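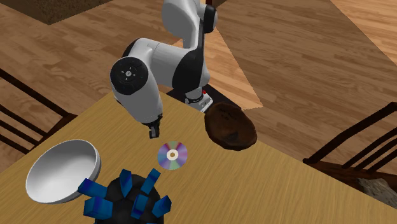 Does a cheaper gripper pick things up any worse than an expensive one? Mostly it picks up the same things and drops different ones, and the price tells you little about which.

Salvador Ramalho spent most of May finding this out at Breltgate, where two-finger grippers are tried in simulation before anyone is allowed to buy one. His finalists were the Drirkero, which has its own carrying case, and the Porkumico, which came with a leaflet. Each got 700 attempts on the same arm, over the same virtual table, with the same controller.

"Bowls are a gift," he says. "They have a rim. Give me flat things and I start drinking coffee at four in the afternoon." 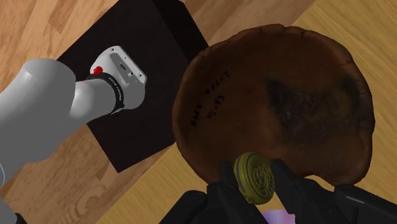 Carolina Correia, who wrote the scoring script, counts a grasp only if the object stays put for 12 seconds. Ramalho thinks this is harsh. Correia thinks Ramalho has never carried soup.

By her rules the Drirkero failed 66 times and the Porkumico about twice that, nearly all on thin objects. Then Tiago Loureiro slowed the closing speed by 18 percent and the gap shrank to almost nothing. The case, Ramalho concedes, is still very nice. He has ordered the one with the leaflet.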